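Brekimura: sweeping up small litter, home part

Version of 18 November 2023

Contents
This folder holds the floor-sweeping part of Brekimura. The task is short: small litter lies on a black floor mat and it must go into a dustpan. Every recording has one text file with the same number, in which the steps are written in simple English.

There are 1391 recordings in 5 rooms. The room below is called Drudon in the file list.

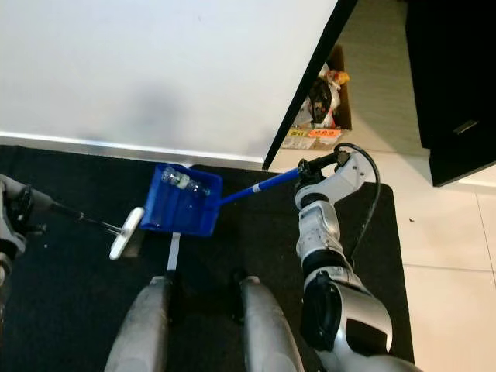
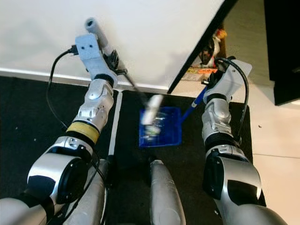
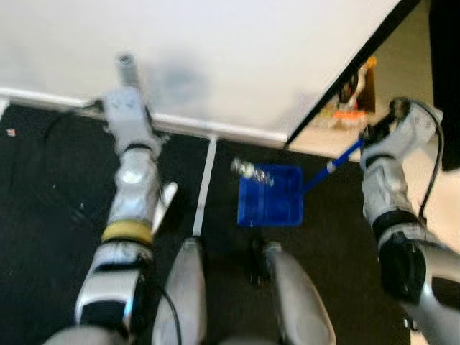
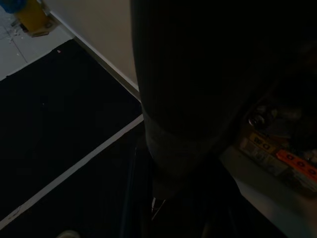

Words used in the labels
"Pan" is always the dustpan, also when a labeller wrote "scoop". "Mat" is the floor covering and "floor" is only the tiles. Please do not mix these two, the search depends on it.

Known problems
In 8 recordings the label "sweep" begins too late. Two text files are empty and will be filled in January. Crumbs which were on the tiles before the start are not labelled.

Use
Free for study and teaching. Please write "Brekimura, Zallus" in your list of sources.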